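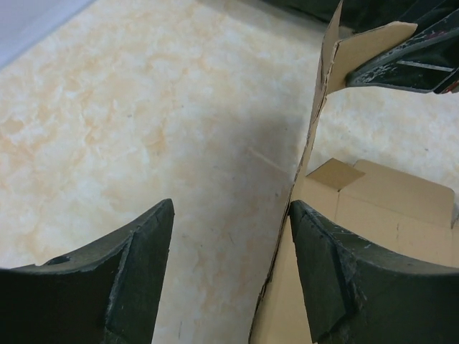
Will Cervantes be finished in time for the autumn festival submissions? The picture edit will be locked in August, which leaves the sound mix and color grade to be completed before the first deadline in September.

Home | Productions | Funding | Reports | Contact

Search reports Enter a title or keyword

Interim Progress Report: Cervantes (feature comedy)
Submitted by Bendia Pictures to the Havulau Film Fund
Reporting period: January to June

1. Status of the production

Principal photography on Cervantes was completed in April. The film follows a failing insurance salesman who inherits a touring puppet theater and must keep it open through one winter season. Athina Gkikas directed from her own screenplay, with Ertuğrul Karabulut as director of photography. The schedule approved by the Fund allowed for nine weeks of shooting, and the production used all nine. Two days lost to high winds at the harbor were recovered by combining the ferry terminal scenes with the ticket office scenes, and no scripted material was dropped.

The editor, Fitriani Halim, delivered a first assembly in May. The director's cut is in progress. The producers have viewed the first six reels and have given notes, chiefly on the length of the opening act and on the introduction of the sister character, who currently appears too late. One scene at the notary's office will be moved forward to address this.

2. Casting and performances

All principal roles were cast before the start of the reporting period. One supporting role, the theater's rival impresario, was recast in February after a scheduling conflict. The change required new costume fittings and a half day of additional rehearsal. Both were paid for from the contingency line.

3. Art department and props

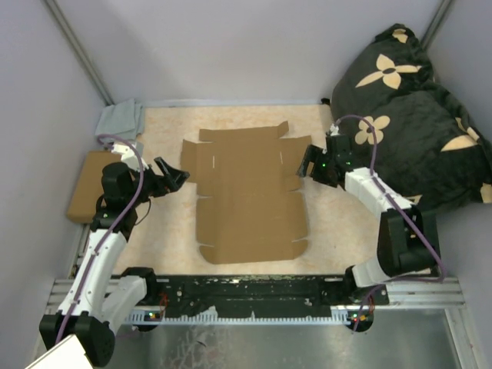
The puppet theater is the most demanding item in the art department budget, and the approved design calls for a stage that the lead character can fold up and carry off under one arm. Firdevs Başaran, the production designer, developed it from plain packaging, because the script describes the theater's last stage as one built out of whatever was left in the storeroom. The starting point is a flattened brown cardboard blank with creases, cut tabs and two thin slots in its upper half, and the design keeps that simple form so that an audience can follow how the stage goes together. Finished versions were made in two sizes, one for wide shots and one for close work with the puppets. Spare copies have been kept in storage in case pickups are needed.

Costumes and the remaining set pieces have been returned or cataloged. The van used as the touring vehicle was given back to its owner with minor paint damage, and the claim has been settled.

4. Budget

Spending to the end of June is within the approved total. Savings on travel were moved to post-production with the Fund's written consent. The contingency line has been drawn on for the recasting described in section 2 and for generator rental during the harbor scenes. Music remains the main open cost. The composer's fee is agreed, but a decision is still needed on whether the closing number will be recorded with a live band or with a smaller group of players. A revised cost statement will be sent once that decision has been made.

5. Distribution and publicity

Gomach Releasing has confirmed its interest in domestic theatrical rights and has asked to see the locked cut before signing. Sinan Dağdelen, the producer, is handling these talks and will report separately on the terms. A teaser of under two minutes is being prepared for the same date. The first poster drafts were judged too close in tone to a family film and have been sent back to the designers. The Fund's logo will appear in the opening credits and on all printed material, as required by the agreement.

6. Next period

The picture edit will be locked in August. The sound edit and the recording of replacement dialogue will follow, with eight scenes already marked for attention, most of them at the harbor. The producers request release of the third installment of the grant on delivery of the locked cut, in line with the payment schedule.

Recent reports
Cervantes: Pre-Production Report
Cervantes: Casting and Locations Update
Guidelines for Interim Reporting
Post-Production Support: How to Apply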